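Unit 3: Kitchen Exhaust and Makeup Air

3.1 Capture
A range hood removes air from the room at a rate set by the fan, the duct and the filters together. The rating on the label is measured at a fixed static pressure. Each elbow in the duct adds resistance, and delivered flow falls accordingly. Capture also depends on overlap: the hood should extend past the burners on both sides.

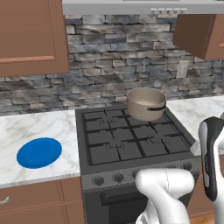
Clodagh Dunne objects that overlap is overstated in these notes, and that mounting height matters more once a cross draft is present. See her worked problem in the Unach reader, section 104.

3.2 Makeup air
Air exhausted must be replaced. In a tight house the room goes negative, and a natural-draft water heater may backdraft. Check the local code for the flow above which a makeup air system is required. 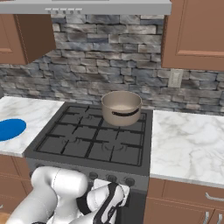 Figure 3.2. Range hood between wall cabinets.

Problem set 3 is due Sunday. Show units.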